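Ticket 579 - Soap dish, insert won't sit flat / water pooling
Opened by Aileen Dagdag, April

Product: Drenar oval soap dish, small, blue-gray slotted insert, clear rim
Priority: low (was medium)

Sunday 9:10 am
Customer says insert rocks in the rim and soap goes to mush. Two dishes, same order. One ok, one not. Asked which way round she has the insert. No answer yet.

9:40
She wrote back. Tried both ways, rocks both ways. Bar is a Fedik, the big one. Told her to take the bar off and try again with nothing on it. Still rocks, less.

10:25
Checked the parts sheet. Insert and rim come out of two different molds, 1000 of each per run. Zarach packed this batch. Possible the insert is from the older run, slightly longer. Cant tell from her message, there's no mark on it that she can find.

11:05
Got a dish off the shelf here to compare. Pressed on both ends of the insert, no rocking. Left water on it, drained thru the slots fine. So not the design. Asked her to rinse under the insert, old soap builds up in there and lifts one side. Warm water, old toothbrush, no scouring pad on the clear part.

11:50
Second one tested on a table instead of the sink ledge. Long way front to back, then turned. No difference. Her ledge may be sloped tho, she mentions tile. Asked her to put the dish on a flat table and press each end.

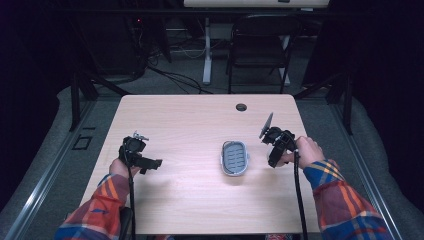

1:15 pm
Reply in. On her kitchen table it still rocks, only at one end. So ledge is ruled out. She did the rinse, got a fair bit of gunk out, better but not gone. Drains now.

1:30
Offered replacement insert only, she keeps the rim. She's fine with that. Duangkaew has them in stock, asked for one from the new run, NOT the old bin.

2:05
Shipped. Keep open 72 hours after delivery, then close if we dont hear. If the new insert rocks too its the rim, send a whole dish and skip all of the above.

Related tickets
- Soap dish rim cloudy after dishwasher
- Insert slots clogged, how to clean
- Wrong color insert recieved
- Drenar dish slides on wet tile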